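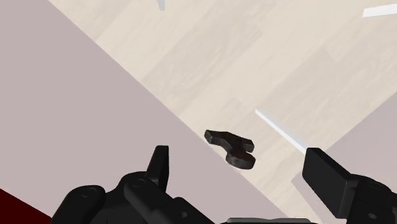 Visit report: simulation day at Dison, and what it means for our arm purchase

We went to Dison in November to settle one question before the equipment budget closes: do we buy a single robot arm with a two-finger gripper next year, or do we pay for simulation time first and buy the arm later. Our shop had two quotes in hand, one from Waltier and one from Kapoor, and neither of them told us much about whether the gripper could deal with the small parts we handle at the kitting bench.

Dison rents out simulation seats and engineering time. They don't sell arms and they don't take a commission from anyone who does, which was the main reason for making the trip. The office is on the second floor of a former print works. Parking is at the back, and the freight elevator is the one to use if you bring samples. We brought a tray of samples and didn't need them, as everything we looked at during the day was on screen.

The morning session

We started at 9:30 with a walk through the software, called Fultine. It runs the arm, the gripper, the table and the parts in a modeled room, and the user can look at the work from a fixed viewpoint or from close to the fingers. The close view is the one we spent most of our time on. A small dark part shaped like the head of an open-end wrench sat just past the open fingers, near the edge of a plain pinkish-gray surface, and we talked through what it takes to pick up something of that shape.

Parts like this are our main concern. A box is easy to grip because the two faces are flat and parallel. A piece with a short straight handle and a rounded head with a notch in it gives the fingers several places to land, and some of those are bad. If the fingers close on the prongs, the part can turn. If they close on the handle, the weight of the head is off to one side. Dison's advice was to decide on the grip point before deciding on the gripper, and to write it down for every part on the list. We have 423 part numbers at the kitting bench. We had planned to test a handful and assume the rest would follow. After the morning session we agreed that the list has to be sorted into shape groups first, and that each group needs its own test.

The second point from the morning was finger clearance. With the fingers spread, the knuckles and linkages behind the pads take up a lot of room. On a bench with bins packed side by side, that bulk will hit a bin wall before the tips reach the part. Our bins are narrow. Either we change bins or we pay for longer fingertips, and neither was in our budget draft. Waltier's quote covers one set of standard tips only. Kapoor's includes a blank set that can be machined in-house, and that should be counted as a real saving for us, given that we have the mill time.

Parts near an edge were the third point. Operators push things to the side of the bench all day long, and a robot has to be told what to do when a part is close to a drop. The choices are a raised lip on the table, a rule that keeps parts inside a marked area, or a software check. The lip is the cheapest. We have put it in the plan.

Lunch was sandwiches in the meeting room, and we used the hour to go over seat pricing. A simulation package costs 2,000 per month for one seat, with engineering hours billed on top. The shortest contract is 6 months. There is no discount for a longer contract, but unused engineering hours carry over.

The afternoon session

After lunch we moved to the wider view, to look at layout. This was the part of the visit most useful for the facilities side of the budget, as our own drawings show the arm as a circle on the floor plan and nothing else. 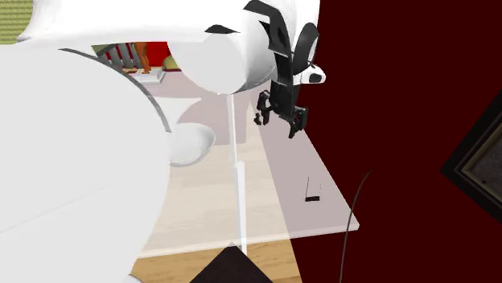
The layout session in Fultine: gripper over the table, with the small part at the right.

The body of a robot takes more space than its reach circle suggests. In this model the white housing is close up against the table, and a person would have a hard time standing on that side. Our plan had the operator station and the arm on the same side of the bench. We have moved the operator station to the opposite side in the new sketch, which means relocating one compressed air drop and one power outlet. The electrician's quote for that work has been requested.

The unit beside the gripper led to a long talk about sensors. A camera mounted at the wrist sees the part up close and travels with the tool, and it also adds width and weight at the end of the arm. Both quotes list the wrist camera as an option. Dison told us to treat it as required for mixed parts and to take its weight off the payload figure before comparing arms. We hadn't done that. Once it is done, the smaller of the two Waltier arms drops out, and the comparison is between the larger Waltier and the Kapoor.

Cables were the other item. Any tool with a sensor on it needs a cable run that can follow the wrist through its full travel, and cables wear out. Dison suggested budgeting for a spare cable set on the first order and keeping it on the shelf. Neither supplier had listed it.

We asked how far the simulated results can be trusted. The answer was fair. Reach, clearance and collisions carry over well to a real bench. Grip on oily or worn parts carries over poorly, and lighting is somewhere in between. For our work that means simulation can settle the layout, the bin size and the arm size, but the final choice of fingertip material has to wait for hardware. We should hold back part of the tooling budget until then.

Costs to add or change in the draft budget

Simulation seat, 6 months, plus engineering hours
Wrist camera, moved from optional to required
Second set of fingertips, or in-house machining of the Kapoor blanks
Narrow bin replacement at the kitting bench, if longer tips are ruled out
Table with raised lip
Air drop and outlet relocation
Spare cable set
Training for 5 operators, to be split over two shifts

The training line needs a note. Both suppliers include one training day on delivery, for two people. That does not cover our shifts. Waltier will quote extra places on request and Kapoor charges by the day for any group size, so the Kapoor offer is likely to be cheaper here, though we have only the one written figure so far.

Recommendation

Take the simulation seat for the minimum contract, beginning as soon as the shape groups are sorted. Keep both arm quotes open. Waltier has agreed to hold its price through the contract period and Kapoor still has to confirm. The arm order would then go in during the second half of the year, with the bench work done ahead of delivery.

If the budget can't carry both the seat and the arm in the same year, our preference is to keep the seat and move the arm. The changes to bench layout and bins are worth making in either case, and the shape sorting costs us only staff time.

Open items: the electrician's quote, Kapoor's price hold, Waltier's training price, and a decision on who owns the part list while it is being sorted. The sample tray is back in the tool crib.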